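Visit to the Brareck Shared Workshop
January 5, 2019

Members of the Jurnen Model Engineering Society were received at the Brareck workshop by Stavros Mavromatis, who has led the arm project since May. The visit lasted 2 hours and was attended by 11 members.

The project concerns a black articulated arm and its gripper, together with a simulated copy in which each new motion is tried before the arm itself is run. Mr. Mavromatis explained that the model was drawn from the members' own measurements and has been revised several times.

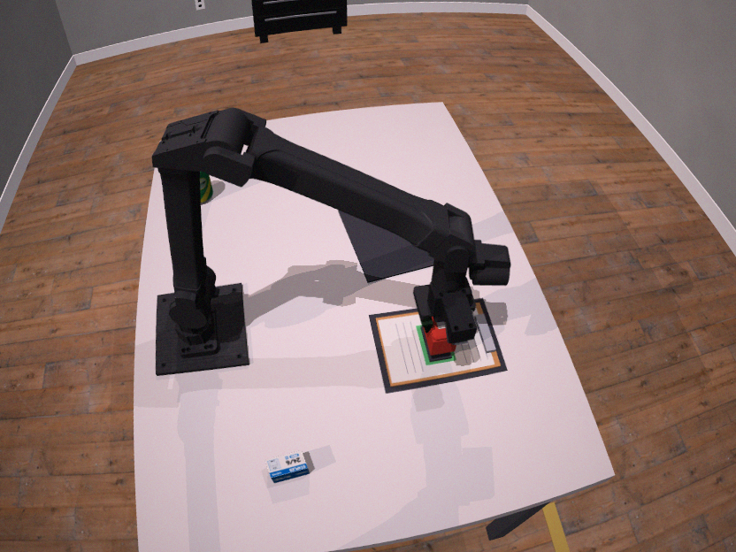
The motion under study at present is a simple placing task, in which a small red piece is to be set within a green square on a bordered board. Visitors were shown the log of trials, which stood at 231 entries - 76 of them made since the gripper was rebuilt. Several members asked how shadows were handled in the model, and were told that this work is still under way.

The party then moved to the tool room, where the Drakos lathe was demonstrated. The Society thanks the workshop for its hospitality. Members wishing to borrow the Stedimance drawings should apply to the library desk.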